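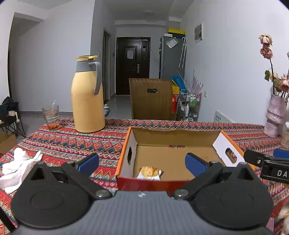 Open box on the patterned tablecloth

Email & Newsletters > Sending, lists and general grumbling

Topic: Ask people to confirm twice, or just let them in?

kettle_and_co
March 8, 2018
I run the monthly newsletter for Grindico (coffee grinder parts, try to contain yourselves). The list stands at 1565 and I'd like it bigger by April. At the moment anyone who signs up gets a "please click to confirm" email first, and 40 people in the last batch never clicked. My boss, Kevin Tello, has noticed this and would like those 40 people back, as if I'd left them on a bus. Do I switch the confirm step off?

plainjane_mail
No. Next question.

marrowfat
Slightly longer no from me. Those 40 are mistyped addresses, people who wanted the discount code and robots. You don't want any of them.

stuvville_nick
I'll be the awkward one. We dropped the confirm step at the Stuvville garden centre and gained 200 names over the winter. Complaints went up by 3. I can live with 3, two of them were my aunt.

marrowfat
And how many of the 200 have opened anything?

stuvville_nick
I knew somebody would ask that. Fewer than I'd like.

N. Ospina
What does your confirm email say? Ours was a grey slab with "Action required" as the subject, which sounds like the tax office. I changed it to "One click and you're on the list" and moved the button above the waffle. A lot more people got through after that.
--
Nilton Ospina, Sotelo Print & Post

kettle_and_co
It says "Subscription verification pending". I didn't write it. I have been meaning to find out who did for two years.

plainjane_mail
There's your 40.

stuvville_nick
Fine, but you're all treating the click as proof of love. Plenty of people sign up on a phone at the till and never look at that inbox again until they want a receipt. Making them prove themselves is a bit grand for a newsletter about grinder parts. No offence.

kettle_and_co
Some taken.

marrowfat
If they never look at that inbox they won't read the newsletter either, Nick.

N. Ospina
Could you send one reminder to the ones who didn't click? We use Plenero and it's a tick box under the form settings. One only, two days later. Any more and you're the person knocking on the window.

kettle_and_co
Same here, found the tick box. New subject line is in and the confirm step stays for now. Kevin wants to know if the reminder can go out in red. I've told him I'll look into it, probably in April.

plainjane_mail
Please don't look into it.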